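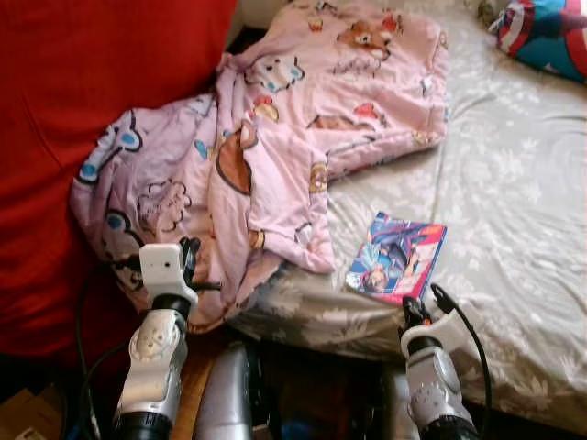

Making the Bed for the Day and Folding the Blanket

Now that your Yazzie mattress has had its first night or two of use, you will want a morning routine that keeps the cover in good shape and the room pleasant to walk into. It doesn't take long, and children can do most of it once they have been shown. We are working on a bed with a light grey fitted sheet, a pale pink blanket with bears and a blue-eared puppy on it, and a Captain America pillow, but the steps are the same whatever your family has picked out. If your bed stands right up against a sofa, as many do in smaller rooms, please read the first note before you begin.

Note: A blanket left in a heap between a bed and a sofa likes to slide down into the gap. Lift it out from the top with both hands. Tugging on one corner can pull the fitted sheet off along with it.

1. Take the pillow off the bed and set it on the sofa or a clean chair. Give it a good shake while you have it in your hands.

2. Pick up the blanket and lay it over the sofa back, spread out as wide as it will go. Leave it there while you see to the sheet. Dilek Kurtuluş, who tested these instructions at home with her two boys, likes to open the window at this point, and we think that's a lovely habit.

3. Start with the sheet at the front corner nearest you. Slip your fingers under the mattress, find the elastic, and pull it well underneath. Go on to the next corner, and so on around the bed.

4. Smooth the top of the sheet with the flat of your hand, working from the middle out toward the sides. A few shallow creases along the edge are nothing to worry about and will not harm the mattress.

Caution: Do not lift the mattress by the sheet or by its cover. The seams are not made to carry the weight. If you can't reach the far corners, ask someone to help you slide the bed out.

5. Bring the blanket back and spread it flat on the bed with the print facing down.

6. Fold it in half lengthwise, then in half again, and finish by folding it in thirds from the foot end. You should have a neat bundle with the print on the outside.

7. Place the bundle at the foot of the bed and put the pillow back at the head.

Note: Let the mattress air uncovered for 15 minutes whenever you change the sheet. In damp weather, a little longer is fine.

If the fitted sheet keeps popping off a corner, check that it is the right depth for your mattress. Replacement sheets can be ordered under part number 1008.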